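Village shop (Hovska district)

The village shops of Hovska are small grocery stores which serve the rural part of the district. Most of them are owned by the Brurow Cooperative, and a smaller number belong to families. At the last district survey 98 shops were open, in comparison with 369 in the years when the cooperative was largest.

History

The first shop of the cooperative was opened in Trukcombe, in the front room of a former post station. It sold salt, lamp oil, flour and rope. Customers stood before a counter and the shopkeeper brought the goods to them. Self-service came late to the district, and in several villages the older people did not accept it for many years. 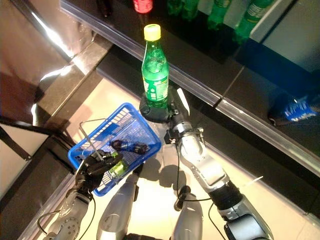
The supply was organized from the Ansari warehouse, which sent a truck to each village two times in a week. When the road over the pass was closed by snow — usually until March — the shops had to live from their stock. For this reason many of them have a cellar that is larger than the sales room.

Assortment

A typical shop carries around 619 different articles. Bread, milk, drinks and cleaning products make the biggest part of the sales. Fresh meat is sold only in Trukcombe and in two other villages.

Role in the village

Besides selling food, the shops accept parcels and sell bus tickets. Membership in the cooperative is open to all adult residents of the district, and it has now 3,207 members. They receive a small discount, paid out once a year in May.

See also: Brurow Cooperative; Ansari warehouse; Trukcombe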